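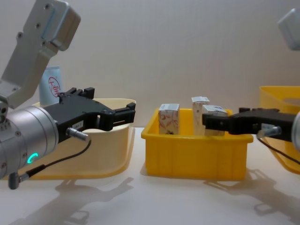

白い天板に並べた3つのプラスチック容器。中央の黄色い角型容器に小箱を3つ立てて収めている。

小物・食品ストックの容器収納 天板での仕分けと立て置きの手順

公開 2026年8月22日

棚や引き出しの中身を容器単位で管理する場合、仕分けは棚の前ではなく、平らな天板の上で行うほうが速い。以下は、缶、小箱、袋物が混在するストックを、トレーと角型容器に振り分けるときの寸法の取り方と作業順をまとめたものである。

1. 作業面

天板は、使う容器をすべて横一列に置ける幅を確保する。容器どうしの間隔は8cm。これより狭いと、隣の容器の縁に手の甲が当たる。奥の壁との間には缶が1本立つだけの余地を残しておくと、行き先の決まらない品の仮置きに使える。

天板の色は白または淡色が扱いやすい。粉こぼれ、はがれたラベル片、輪ゴムが目に入る。木目の濃い天板で作業するときは、白い紙を1枚敷く。紙の四隅は養生テープで留める。

作業前に天板を水拭きし、乾拭きで仕上げる。水気が残ったまま紙箱を置くと底面がふやけ、立て置きしたときに底が抜ける。

2. 容器の形と用途

縁が外に広がった浅いトレーは、出し入れの多いもの、形の揃わないものに向く。手前の縁が低くなっている形なら、指を差し込んで引き寄せられる。反面、縁の張り出し分だけ棚の幅を食う。外寸は必ず縁の外側で測ること。カタログの「内寸」だけを見て買うと棚に入らない。

壁が垂直な角型容器は、箱物の立て置きに向く。側面が傾斜した容器では、底に合わせて箱を詰めると上部に隙間ができ、箱が斜めに寄りかかる。側面に縦の筋(リブ)が入ったものは、同じ厚みの平板より撓みにくい。縁が丸く巻いてあるものは持ち上げたときに指が痛くならないが、巻いた縁の裏側に埃がたまるので、洗うときは裏返してブラシを当てる。

色は品目の区別に使う。濃い色や鮮やかな色は頻度の高い品目に、淡い色は予備に割り当てる。逆でもかまわないが、一度決めたら変えない。当方では黄色を「開封前の箱物」に固定している。

3. 小箱の立て置き

(1) 箱を高さ順に並べる。
(2) 高さが容器の深さの半分に満たないものは除外し、浅いトレーへ回す。
(3) 残った箱を、品名の印字面が手前または上に来る向きで立てる。
(4) 奥から詰め、手前に指2本分の隙間を残す。
(5) 隙間が大きく箱が倒れる場合は、厚紙を折った仕切りを入れる。

仕切りは菓子箱の側面で足りる。容器の内幅より2mm短く切り、両端を15mmずつ直角に折って側面に沿わせる。接着はしない。接着すると中身が入れ替わったときに動かせなくなる。

箱は容器の縁から上に出てもよいが、出る量は箱の高さの3分の1までとする。それ以上出ると重心が上がり、引き出したときに前へ倒れる。

箱を詰め切らないこと。箱を抜くたびに両隣が一緒に持ち上がるようなら、1つ減らす。

4. 缶の扱い

円筒形の缶は角型容器に入れると四隅が無駄になる。天板や棚の上に直接立て、トレーの後ろに置くのが省スペースになる。ただし、手前のトレーの縁より缶の背が高いことが条件で、低い缶は隠れて忘れられる。

缶の側面の印刷やロゴは正面に向ける。回転して向きが変わりやすいので、底の中央に滑り止めシートを小さく切って敷く。直径の大きい缶は前列に出さない。

開封した缶詰の中身は別の蓋付き容器に移し、冷蔵する。缶のまま保存しない。

5. 仕分けの順番

左から右へ、未処理、選別中、完了の順に流す。左利きなら逆にする。両手を使い、片方の手で容器の縁を押さえ、もう片方で品物を入れる。空の樹脂容器は軽く、箱の角が当たっただけで動く。

一回の作業量は25点まで。それを超える場合は棚1段ごとに区切る。途中で中断するときは選別中の容器だけを空にしておく。再開時にどこまで進んだかの確認が要らない。

賞味期限のあるものは、期限の近い順に手前へ並べる。期限は箱の上面に油性ペンで「年.月」のみ記入する。日付まで書くと字が小さくなり、棚の上段では読めない。

6. 棚への戻し方

棚板の奥行を測り、容器の外寸奥行に加えて2cm以上の余裕を見る。棚の高さは、中身を含めた最上部から指が入るだけ空ける。当方の棚では最上部から棚板まで17cmで、容器を前に引かなくても上から箱を抜ける。高さが足りない段では、容器ごと引き出す使い方に切り替え、前面にラベルを貼る。

ラベルは前面の平らな部分に貼る。リブのある面には密着せず、角からはがれる。どうしても貼る場合は、紙の荷札を縁に穴開きクリップで吊る。

重い容器は腰の高さに置く。目線より上には、空の容器か、片手で持てる重さのものだけを置く。

7. 手入れ

ポリプロピレン製の容器は中性洗剤とぬるま湯で洗う。研磨剤入りのスポンジは細かい傷がつき、色の濃い容器では白く曇って見える。淡色の容器は直射日光と油で黄ばむことがある。油汚れは重曹を溶いた湯に浸けてから流す。熱湯は変形のおそれがあるため、底面の耐熱表示を確認する。

完全に乾いてから紙箱を戻す。重ねて乾かすと底の間に水が残るので、伏せて一つずつ並べる。

読者からの質問

蓋は必要か(Blandine Pichon)
棚の中で使うなら不要。蓋があると立て置きした箱の高さが制限され、取り出す動作も一つ増える。床に近い段や、粉物を置く段では蓋付きを使う。

同じ容器が廃番になった場合はどうするか(Hemant Mishra)
外寸の幅だけを揃え、深さは妥協する。幅が違うと列が崩れ、棚1段の収容数が変わる。最初に予備を1つ買っておくのが確実である。

仕切りの厚紙が湿気で反る(Krisztina Pintér)
流しの下では厚紙を使わない。クリアファイルを切ったもので代用できる。折り目は定規の角で強く筋をつけてから曲げる。

小箱の中身だけを出して詰め替えてもよいか(Encarnación Ibarra)
食品と薬は箱のまま保管する。使用方法、期限、製造番号が箱にしか印刷されていないことがある。電池も同様。クリップや画鋲は詰め替えてよい。

訂正
初出時、厚紙仕切りの折り幅を8mmと記載していたが、15mmが正しい。8mmでは側面に沿わず、箱の重みで倒れる。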